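Ticket: Neutrophil tracks breaking up after the first few frames
Queue: Imaging and analysis help, Ukham
Status: Solved
Software: Plukano tracker, Kekana stage controller

Opened, 9:40

Hi all! I'm back with another migration puzzle, and I think it's a fun one. We're filming neutrophils crawling toward a bacterial peptide in a gradient chamber, with one picture every 12 seconds. By eye the movies are gorgeous. The cells stretch out, pick a direction and go, and you can watch the front edge feel its way along.

Plukano doesn't see it that way. It finds the cells fine in each picture, but the tracks come out in tiny pieces. One cell that I can follow with my finger from one side of the screen to the other gets chopped into a whole string of short tracks, each with a new ID. Then the speed and direction numbers are junk, because all the short ones get averaged in with the long ones.

Things I've tried so far:

Raised the maximum linking distance. The tracks get longer, but now cells that pass close to each other swap IDs.
Turned gap closing on. Small improvement.
Smoothed the pictures before detection. No change that I could see.
Ran the old demo movie that ships with the tracker. Perfect tracks, so the install is OK.

The unstimulated control wells have the same problem, and those cells barely move. That's the bit I can't get my head around. If the cells are just sitting there, what is there to lose?

Reply from the help desk, 10:15

Thanks for such a clear write-up, and the control wells are a great clue! If slow cells are being lost too, I'd stop looking at the cells and start looking at the picture as a whole. Could you do two things for us?

Pick something in the well that can't crawl. A scratch on the glass is ideal, or a speck of stuck debris. Track that by hand through the movie and paste the x and y values here.

Then tell us how the stage was set up: single position or many, autofocus on or off, and which Kekana profile you loaded.

Leave the linking distance where it was at the start. It's tempting to keep pushing it up but you'll only hide the fault.

Update, 11:30

Oh, this is good. There's a scratch in the corner of well B and it JUMPS. It sits perfectly still for a few pictures, then the whole field hops sideways, then it sits still again at the new place. I'd been watching the cells so hard that I never noticed the background going with them. Every hop lines up with a break in the tracks. I checked the first stretch of the movie by hand and didn't find an exception.

Setup: many positions, autofocus on, Kekana profile "fast multiwell." I'm using the 100 nanomolar peptide wells for testing, plus the controls. The chamber is the Zosside glass-bottomed one and it's clipped into the insert, no wobble when I poke it.

Does this mean my older movies are bad too? I have a whole folder from August.

Reply from the help desk, 11:50

Lovely detective work! A field that hops and holds usually means the stage isn't coming back to quite the same place on each lap of the positions. The fast multiwell profile has a short settle time, so the camera may be firing before the stage has finished arriving.

Please try this:

1. Stop the run and home the stage.
2. Load the standard multiwell profile.
3. Set the settle time to 800 milliseconds.
4. Turn on "approach from one side" under the backlash menu. It's off by default in the fast profile.
5. Film the scratch only, no cells needed, for a short run.

As for August, don't bin anything yet. If those movies have a fixed mark in view, they can very likely be rescued by registering the pictures to each other before you track. Translation only, please. Don't let the registration rotate or stretch anything, or it will start bending your cell paths to make the background fit.

Update, 2:05

Filmed the scratch with the new settings. It's rock steady! There's a tiny shimmer left but it stays within 2 pixels, well under the size of a cell.

One hiccup to report for anyone who finds this ticket later. With the longer settle time the lap took longer than my interval, and the software quietly skipped a time point here and there. No warning on screen, only a line in the log file. I dropped a few positions and now it keeps up. I'd love a pop-up for that if anyone is taking requests.

Starting the real thing now with fresh cells.

Update, 4:20

It works, and it's beautiful! Same linking distance as my first try, gap closing off, and the tracks run clean from the time a cell enters the field until it leaves. In the peptide wells the paths lean toward the source just as they should. In the controls they wander all over. And now I can see something I completely missed in the chopped-up data: some of the cells pause, round up, and then set off again in nearly the same direction, as if they had remembered where they were going. It may be nothing. I'm going to need a lot more movies before I say anything about it out loud, but I've been grinning at the screen for a while.

I also tried the registration trick on one August movie. It worked where the scratch was visible. In a second movie there's no fixed mark at all, and the registration locked onto a clump of cells and dragged everything along with it, so that one stays out of the analysis.

Reply from the help desk, 4:45

So happy to read this! We've added the settle time and the skipped time point to the Kekana notes, and passed on your pop-up request. For future runs, a few stuck beads in each well will give you a fixed mark every time. Use a size well away from your cells so that Plukano doesn't pick them up as very lazy neutrophils.

Marking as solved. Reopen it if the hops come back. 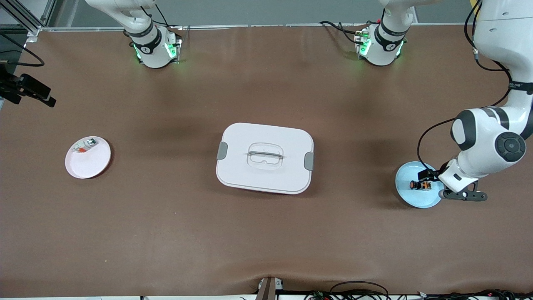 Comment from Zosside: we had the same hops on our stage, and the one-sided approach fixed most of it even with the fast profile still loaded. The settle time only mattered for us on the long move back from the last well to the first. Has anyone tried setting a separate settle time for just that move? I can't find it in the menus.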